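Home | Program | Speakers | Slides + Notes | Venue | Contact

Good practice for robot sandwich cells: speaker notes

Slot is 45 minutes, stop talking at 35 or so, leave the rest for questions. Water. Clicker batteries!!

Open. Who I am, Nemura, food handling cells, two years on the house rules. Thank Noemi Sorrentino for the invite. Rules are ours, not a standard. Say that twice. People always ask for the clause number.

Slide 1. Why bother with written rules. We had 1,160 logged assembly runs before anyone wrote down what a clean start looks like. Could not compare a run from April with one from June. Joni Juntunen tried, gave up, wrote the first page of the rules instead. Short version: start state, fixtures, crumbs, stop.

Slide 2. Soft food and hard fingers. Bread tears. Write down what damage is OK before you run, not after, or you'll argue over every bun. Our rule has 3 grades: clean, marked, torn. Torn means log it, even if the sandwich gets finished. Grade from the wrist view, close up, you miss the inside edge from overhead.
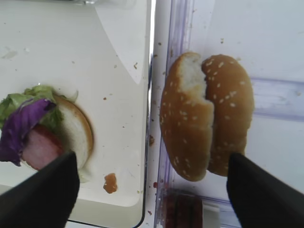 Top bun upright in tray, torn edge at the seam. Grade: torn.

Pause here, let them look. Ask the room what they'd call it. (Last time half said "marked." Good, use it, shows why you need pictures beside the words in the rulebook.)

Slide 3. Start state. One page, taped at the station. Every ingredient has one place, and operator checks it against the sheet befor pressing go. No "close enough." Helmi Laitinen's point from the Lovik trial: most of the arguments about the robot were about the setup. Same recipe, two operators, two layouts. Don't blame anybody by name, tell it quick and move on.

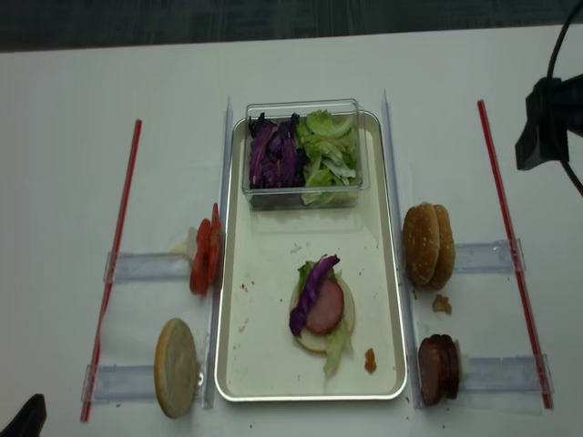
Layout rules come next and they're dull, so go fast. Fixed stations left and right, build area in the middle, greens inside the build area and nowhere else. Point at the tomato upper left, dark red slices lower right, purple cabbage and green lettuce sharing the two-part container up at the top of the tray. Rule says slices stand on edge against the rail so a finger can get either side. Flat slices stick to each other and you pick two. Also say: if a run gets stopped with ham and cabbage already on the base, like here, it does NOT count as a start state. Clear it and reset from the sheet. People hate this one. Keep it anyway.

Slide 4. Cleaning. Crumbs are a data problem and a hygiene problem, two separate lines on the checklist, two separate sign-offs. Kauppinen wanted them merged, we said no. Wipe between runs, full wash at end of shift. Don't quote food law, I'm not the person for it, send them to Ilari Nieminen.

Slide 5. Fixtures. Cheap is fine!! Undocumented is not. Anything that touches food or holds something that touches food gets a line in the parts list: what it is, how it's cleaned, when it gets swapped. Remedios Collado keeps ours, 8 lines, fits on a card.

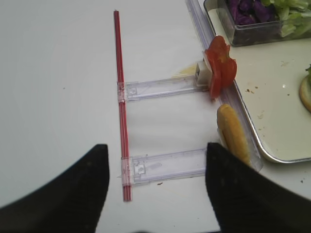 Parts list again, becuase this is where folks get lazy. Shop-made bits drift. Somebody bumps one, pushes it back by eye, no note. So: check fixture position at the start of shift and after any contact, write it down both times. Show them the two clear arms clipped onto the long red rod, one above the other, tomatoes at the end of the upper one. If a clip slides along the rod, the whole station slides with it and the fingers go to the old spot. Mark the clip positions. Tape or paint pen, don't care. Photo from the wrist camera goes in the log too, same pose each time so you can flip between them.

Slide 6. Stopping. Anyone can stop a run, no reason needed. Reason goes in the log after. Hands stay out until the arms are parked. Say it slow.

Wrap. Where to get the checklist, Wostilum share, link on last slide. If short on time skip 4, not 5. Questions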